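Filed under: Home & Tidying

Small report from our flat, November 2018. We are four people, and until this month we had one bin for everything. Now we have two, round ones, and they stand side by side against the wall.

Shinji chose the yellow-green one. I wanted both in the same colour, but I must say it helps – even when I am half asleep I know which is which. Yellow-green is for bottles, the other is for the rest.

Today's lesson is the Apple Lite bottle. Black screw cap, green label almost from shoulder to base. In our house these are three different things to sort.
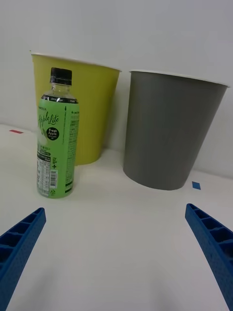
Do you have to take the label off before the bottle goes in the bin?

It depends on your town, so please read the collection leaflet. Ours asks for cap off, label off and a quick rinse.

The long labels are easier than they look. I lift one corner with my nail and pull slowly. If it refuses, I use small scissors, and I cut away from my hand.

Caps go into a jar by the sink. Asuka wants to reach 100 before we take them to the shop. The jar is her department, I only wash it.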